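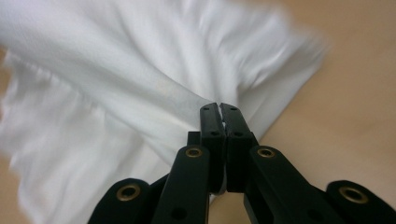
I'd been at the Solanki laundry so long that I could fold in my sleep, and according to my husband I did. So when they told us the new line from Pusico needed somebody to teach it, I put my hand up before I'd worked out what that meant. I thought there'd be a manual. There was a table, a black gripper you held in your fist, and a bag of white cotton.

You pinch, you lift, you put it down again. That was the job, more or less, for the whole of February. The gripper kept a record of everything I did, and the record went off overnight to feed the machine they called Trollen (it was bolted down in the old ironing room, under a sheet, like a parrot). The target was 209 lifts a shift. My first shift I managed 70 and went home with a thumb like a boiled sausage.

The funny thing is how stupid your hands get. I've folded cot sheets, surplices, a magician's entire wardrobe, and I couldn't find a hem with that thing to save my life. I'd go in for one layer and come up with three. I'd think, right, seam, just there, and squeeze, and half the pile would come along for the ride.

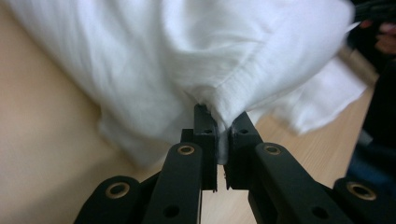
And I talked to it, of course. By the second week I was telling it all sorts – don't grab the middle, love, you'll only have to start again, find yourself an edge. My mum taught me that way, standing behind me with her hands over mine. She'd have been livid, I think, or else she'd have wanted a go.

Downstairs they weren't so keen. There were eight of us on folding and everybody could do the sum. When I came into the canteen the talk would drop a bit, then start up again about the car park. I'd take my tea and sit by the window and tell myself that if it wasn't me it'd be some lad from Zutura who'd never touched a wet sheet in his life.
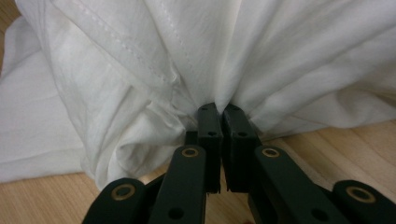
You're giving it your hands, you know that, came from the far table one dinnertime, not nasty, just tired. They'll not give them back.

I didn't have an answer. I went back up and did 131 more that afternoon, which was my best yet, and I hated how pleased I was.

They took the sheet off Trollen in the spring. It picked up a pillowcase by the corner, gave it a little shake and then waited a second before laying it down. I do that. I'd never noticed I did that, the waiting. Three of the girls turned round and looked at me, and one of them started to laugh, and then I had to go and stand in the yard for a bit.
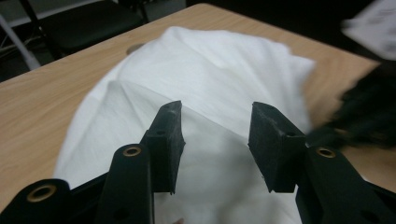

White cotton on the teaching table, gripper open.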